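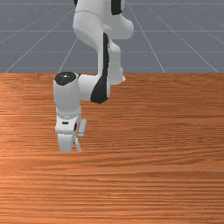

Progress report, second period
Household and Shop-Floor Chores Study
Prepared for the Dellach fund by the Unport project office

Where we stand

The short version is that the machine can do parts of two chores and can't yet be trusted with a whole one. We said in our first report that we expected to be further along by February. We are not, and we'd sooner explain why than dress it up.

The grant asked us to find out whether a single arm with a two-fingered gripper could take over small, dull jobs in homes and workshops. We picked wiping down a table and sorting small parts into trays. Both were chosen because people told us they were easy. A ten-year-old can do either one while thinking about something else.

Simulation work

Most of this period went into simulation. We built a plain wood tabletop and ran the arm over it with nothing on the surface before adding any parts or cloths. Reviewers at Votstead asked why we were spending money on an empty table. The answer is that reaching a chosen spot above the wood, at the right height and with the fingers open to the right width, is the start of everything else, and we wanted to know how much of our later trouble came from there.

Not much of it did. Reaching is fine. Trouble starts when there is something to pick up.

We ran 135 sorting trials in simulation. In 100 of them the part ended up in the correct tray. That number looks decent on a slide and I would ask the fund not to put it on one. Every part was a clean block of a known size, set down where the software expected it. When we let the parts lie at odd angles or touch each other, the arm pushed them around, closed on air, or picked up a pair and put both in the wrong place. We stopped scoring those runs and went back to the grasping code. They are not part of the 135.

Wiping is further behind. A simulated cloth is hard to get right, and ours behaves more like a floor mat. The arm will follow a back-and-forth path over the table, but we have no good way of telling whether it would have cleaned anything. Following a path is not a chore. I raised this at the last review and I'm raising it again, because the work plan still lists wiping as "on track" and it should be changed.

Real-world trials

There were 2 short visits to the Arancibia workshop, which kindly gave us a bench and a bin of mixed fasteners. We didn't bring an arm. We watched how the sorting is done now and wrote down what the sorters do with their hands. They scoop, spread, flick the odd ones aside with a thumb, and grab several at a time. Very little of it looks like picking up one thing and setting it down, and that is the only thing our system knows how to do.

We asked the people at the bench what they would want a machine for. Sorting came well down the list. Sweeping under the benches and carrying full bins came first, and neither can be done by an arm fixed to a table. I don't have a fix for that within this grant, but it belongs in the final report.

Money and time

Spending is close to plan. The line for workshop trials is mostly unspent and we'd like to carry it into the next period. We used more computer time than we budgeted for, nearly all of it on the cloth, and I don't think it was well spent. The cloth work is paused.

Next period

We will drop wiping to a side task and put the time into sorting parts that lie any which way. If the success rate on messy piles hasn't come near the rate on neat ones by the end of the period, we'll recommend against buying hardware for the workshop. The arm would sit there slower than the person next to it, and somebody would still have to set out the parts for it.

Two things we need from the fund:

A decision on carrying over the trial money.

Agreement that sorting will be judged on mixed, untidy parts only. The neat-block score should come out of the targets table — it tells us the code runs, and we already knew that.

We'll send the full trial logs, including the runs we stopped scoring, along with the expense sheets.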